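Why I sort my cans at the table

In the house where I grew up, the rubbish was a thing that happened outside. There was one bin behind the shed, and everything went in it, and the person who carried it was usually the youngest, so it was me. I did not think about it. I don't believe my parents thought about it either. When I came to this country I was 32, and in my first week in Diremby my landlady gave me a page with drawings of what belongs to which bin. I read this page more carefully than my lease.

I want to write something in defence of sorting inside the house, on a table, in good light, because I notice that many of my neighbours do it in another way. They have one big container in the garage or on the balcony, everything goes in mixed, and when it is full they drive to the return depot and stand there on the concrete, bent over, taking cans from bottles and bottles from cans while other people wait behind them. I have done it too, in November, with wind. My opinion is that this is the wrong place and the wrong moment for the work.

The first argument is a simple one about the body. A table is the height of my hands. The ground is not. I am no longer a young woman and I do not like to sort something near my shoes. People will chop onions at a proper height, they will fold shirts at a proper height, but for the empties they accept to crouch like they are looking for a lost coin. I cannot see why this task should be treated worse than the onions.

The second argument is that you see what you have. My friend Ilse Leemans, who lives two streets from me and with whom I disagree on most subjects, says the table is for food and for homework, and that a can which has been under the sink for three days has no business there. I understand this feeling. I had it also. But a can that was rinsed is not dirtier than the shopping bag she puts on the same table every week, and the shopping bag has been on the floor of the bus. I wipe the table before and I wipe it after. The whole matter takes 6 minutes, and the wiping is included.

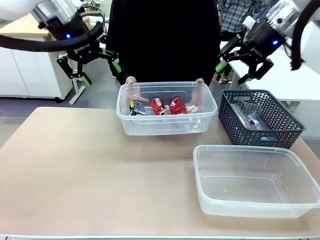
I am strict about one point, and it is that cans and bottles must not share a container, even for a short time. People say, I will separate them later. Later is exactly the problem. A crushed can has edges, and when you put your hand in a mixed bag to find the bottles, you find the edges first. Separate from the beginning, you never need to put your hand in at all. You carry the container, you turn it over, and it is finished.

For the containers I have also an opinion, and it is maybe the one I defend with the most energy. For cans I like something clear with straight walls. I see when it is getting full, I see if something wrong has fallen in, and it can be washed in the sink because it has no corners where old lemonade can hide. For bottles I prefer a basket with openings in the sides and a place to put the hand. Bottles are light and they take a lot of room, so the container should be light too, and a little water always remains in them, whatever you do. In a closed box this water begins to smell. In a basket the air goes through.

You can buy special systems for this. In the Lenihan store on the main road they sell the Nudoten, a tower with three drawers and a pedal, and it costs more than my first winter coat here. I looked at it for a long time. The drawers are nice, they close without noise. But a drawer is made so that you don't look inside, and I think a household which does not look at its empties will have more of them. Since the cans stand in front of me where I can see them, we buy fewer. My husband has noticed how many are his. I did not have to say one word about it.

About crushing there are two schools. The town newsletter wrote last year that the Pivia depot receives 3,000 containers on a busy day, and that the machine there does not want them crushed, while the people who take them at the curb do not mind. So it depends where yours are going, and you should ask. I crush what goes to the curb, with the heel of the hand, and I leave whole what goes to the machine. Before I knew this I once brought a bag of 48 flat cans to the machine and it gave me back each one, politely, until the man behind me started to breathe loudly.

Ilse says that all of this is too much thinking for rubbish. Possibly. But she also has a drawer where every elastic band is sorted by size, so I do not accept the criticism completely. Everybody has some corner of the house where order makes them calm, and I would only ask that a bit of this order goes to the things we are finished with, and not only to the things we want to keep.

She came by last week to borrow my second basket. She says it is for the laundry pegs.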